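Apr 17, 2020
Notebook, table clearing, Plorura job

Writing this up before the call with Merkuvmont because I know how the call will go. They will ask for the clear rate and I will give it, and then we will spend the rest of the hour on what it means for staffing, which the clear rate does not tell you.

Numbers first. 2394 pick attempts logged since we moved to the new fingers. 1161 of them ended with the item where it was supposed to go and no hand on the stop. I make that a bit under half. Vostulard's report has a nicer figure because they drop every attempt where a person stepped in early, on the grounds that we can't know how it would have ended. I know how a few of those would have ended. I was the one stepping in.

Things that gave trouble this week:

Cups. Paper ones fold if the grip is set for the bowl. Setting it for the cup means the bowl slides. Mortimer has a per-item table going but it only works if the item is called right in the first place.

Napkins. Still bad. Flat on the wood they are close to hopeless, and with something lying on top the arm goes for whatever is on top and the napkin comes along or doesn't. Need to decide if "came along" counts as a success. I say no. Ueda's people say yes.

Sponge. Best item of the lot, always has been. It squashes, it forgives. I would like us to stop opening every demo with it. The canteen manager at Plorura came away from the last visit thinking wiping was solved. Holding a sponge and cleaning a sticky table are a long way apart and we have barely started on the second.

Phones. Not on the list of things to clear, must be left alone. Went back through the logs and the arm has touched a phone 5 times while going after something next to it. Nothing broken. In a real canteen that phone is somebody's and they will be standing right there. I want a keep-out margin before this goes near the public and I want it written down, since I have asked for it twice out loud.

Now the part I keep chewing on. The pitch says the clearing crew gets "freed up for guest-facing work." I spent a lunch shift over there with a pad. The crew is already guest-facing. They clear a table and in the same trip they tell a man his jacket is on the floor, find a chair for somebody, notice the salt is empty and swap it. None of that is in our task list. If the arm takes the plates and cups, what's left is the odd bits, scattered over the whole room, plus a new chore of walking over whenever the arm stops and waits. One woman on the crew asked me who resets it. I said a trained operator. She asked if that was her. I didn't have an answer and I should have.

Mortimer's view is that I'm grading a trainee like a veteran. Fair enough up to a point. He says the fall rate on the bowl was terrible last September and look at it now, and I grant him the bowl. But the crew doesn't get to wait while we improve. If hours are cut on the day it goes in, they are cut against the machine we have that day.

Also the speed. A person clears a four-top while talking. We do one item at a time, with a pause before each to look. I don't mind the pause. I mind that the savings sheet uses a cycle time I have never once seen on this bench. Somebody at Merkuvmont typed in 1000 table clears a month per arm. I asked where it came from and got told it was a planning number.

To do:
- log early stops as their own column, keep them in the total
- napkin rule, settle it with Ueda, in writing
- phone margin, see above
- small upright things (shakers, bottles): try approach from the side again, top grip knocks them
- tape down the cables by the table, caught my foot again
- ask Plorura if one or two of the crew can come here for a day and set the tables themselves. Our layouts are too polite, everything has space around it. Theirs has crusts and receipts and wet rings.
- pay them for the day. Mortimer agrees, so it goes on the project code and not on a favor.

Not against the thing. I would be happy to see it carry heavy tubs of dishes, which is what the crew said hurts when I asked. It's not in scope. Raising it on the call anyway. 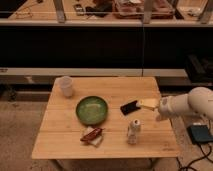 Bench table, mixed layout. Sponge in the gripper, next to the phone.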